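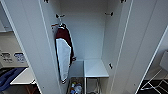 Section 4: Fitting Out and Using the Wardrobe

This section covers the inside of the Faren tall wardrobe after the cabinet has been assembled and fixed to the wall (Section 3). You will need the hardware bag marked Clirwood, a Phillips screwdriver, a pencil, and a level. Allow 40 minutes.

CAUTION: Do not hang or store anything in the cabinet until the wall bracket is tight. A tall cabinet with both doors open can tip forward.

4.1 Before you start

1. Open both doors all the way. Make sure they clear the bed, the baseboard heater, and any light switch.
2. Wipe the inside walls and the back panel with a dry cloth. Sawdust left in the corners will work its way into the hinges.
3. Check that you have 2 wall hooks, the shelf, the shelf pins, and the short screws. The long screws in the same bag are for the wall bracket and will come through the side panels if you use them here.

4.2 Mounting the hooks

The hooks go on the side walls, one left and one right, facing each other. There are no rails or rods in this model. Clothes hang flat along the side walls, and the middle of the cabinet stays open.

1. Find the starter holes on the inner face of each side panel. If you want the hooks lower, for a child's room for instance, mark your own holes and drill no deeper than the tape line on your bit.
2. Hold the hook against the panel with the open end up.
3. Start both screws by hand before tightening either one.
4. Tighten until the base plate sits flat. Stop there. The panels are soft and the screws strip easily.
5. Repeat on the other side at the same height.

Note: A hook that turns under your finger has a stripped hole. Take it off, fill the hole with a wooden matchstick and wood glue, leave it overnight, and start again.

4.3 Fitting the shelf

The shelf covers only part of the width. It can be fitted on the right or the left. On the right it leaves a clear drop on the left for jackets and longer tops, and this is how the drawings in this guide show it.

1. Push the shelf pins into the holes with your thumb. If one is tight, tap it with the handle of the screwdriver.
2. Tilt the shelf, bring it in through the front, and lower it onto the pins.
3. Set the level on it front to back, then side to side.
4. Close the door on that side slowly and watch the edge. If the shelf touches the door, push it back until it meets the rear panel.

4.4 Adjusting the doors

Doors often settle a little in the first weeks of use. Check them once after a month and again whenever you move the cabinet.

- Gap wider at the top than the bottom: turn the side screw on the top hinge a quarter turn and look again.
- Door rubs at the bottom: loosen the height screws, lift the door slightly, and retighten.
- Door swings open by itself: the floor is out of level. Go back to the feet (Section 3.5) before touching the hinges.

4.5 Hanging clothes

1. Use one hanger per hook for heavy coats. Light jackets and sports tops can go two to a hook.
2. Turn the hanger so that the garment lies along the side wall and does not hang across the opening.
3. Button or zip the front. Loose sleeves and hems are what usually get caught in the door.

Do not hang wet clothing. The white finish will swell at the seams if it stays damp.

4.6 Using the bottom of the cabinet

The floor of the wardrobe takes a storage bin, with the Kenoner 600 being the largest that fits. A bin works well for bottles, which fall over if they are stood loose on the cabinet floor.

1. Tighten every cap before the bottle goes in.
2. Stand bottles upright with the labels facing out.
3. Slide the bin to the back. Anything hanging above should clear it or rest beside it, not inside it.

CAUTION: Keep bleach, solvents, and drain cleaner out of the wardrobe. Vapor from a loose cap can mark fabric. In homes with small children, do not store any cleaning product at floor level.

4.7 Cleaning

Use a soft cloth with warm water and a drop of dish soap, then dry the surface right away. Scouring pads leave dull patches on the matte finish. Dark scuffs from shoes come off with a pencil eraser.

Replacement hooks, pins, and hinges are sold as Memon kit 3089. The kit does not include the wall bracket. Sets packed before September have the older shelf pins, and both types fit the same holes.

Next: Section 5, Moving the Cabinet

2 comments
40 shares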